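Home Science Animals How Things Work Ask Us For Teachers

When a Robot Comes to Work in the Kitchen

By Antonina Stetsiuk
January

In the town of Pradmont there is a big kitchen called Kushnir. You cannot go there to eat, because it has no dining room. The people in it cook lunch for schools, and every school day they make 348 lunches. Maybe one of them is yours!

Last year the kitchen got a robot arm. Some children wrote to me and asked: does the robot cook now? And where did the cooks go? These are good questions, so I went to find out.

What can a robot arm do?

A robot arm is a machine that can bend in many places, a little like your own arm. You have a shoulder, an elbow and a wrist. The robot has joints also, and inside each joint there is a motor. At the end, where you have a hand, it has a gripper. A gripper opens and closes to hold things.

Try this at home. Put a sock over your hand, so that you can use only your thumb on one side and all the other fingers together on the other side. Now pick up a spoon. Now pick up a grape, but do not squash it. It is difficult, yes? For a robot it is difficult too.

How does it learn?

The arm in Pradmont did not know anything about kitchens when it came. A person has to teach it. The workers practice with it at a separate table, where they put out dishes and different kinds of food, and they change the places of the things again and again. A banana is long and curved. A strawberry is small and soft. A pot is heavy and has a handle. The robot must hold each one in a different way.

One simple job, to take a thing from a pan and put it on a plate, was practiced 60 times in one morning. The cooks told me that they were very bored, but the robot was not, because a robot cannot be bored.

What changed for the cooks?

Before, two people stood at the packing line and put one piece of fruit in each lunch box. It took almost 15 minutes for each school, and their backs hurt after. Now the robot does this part for some of the schools. The two people still work in the kitchen. One of them learned to set up the robot and stop it when there is a problem. The other one makes soup, and she says she likes soup much better.

Not everything is easier. The robot is slower than a fast cook. The kitchen begins at 7 in the morning, and somebody must come before that to check the arm. Also, one cook told me that she misses talking with her friend at the line. I think this is important to write down too.

Who decides?

The robot does not choose the menu. It does not taste if the soup needs salt. It does not know that the school in Zoltolcombe has a child who must not eat nuts. People know this, and people decide it.

Words to remember

Joint: a place where the arm can bend or turn.
Gripper: the part that holds things.
Automation: when a machine does a job that a person did before. 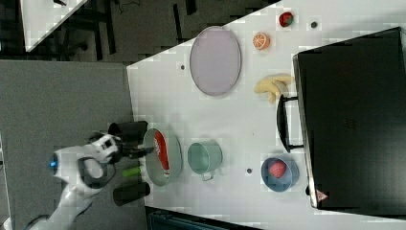
A robot arm at a table with fruit and dishes. Can you find the banana?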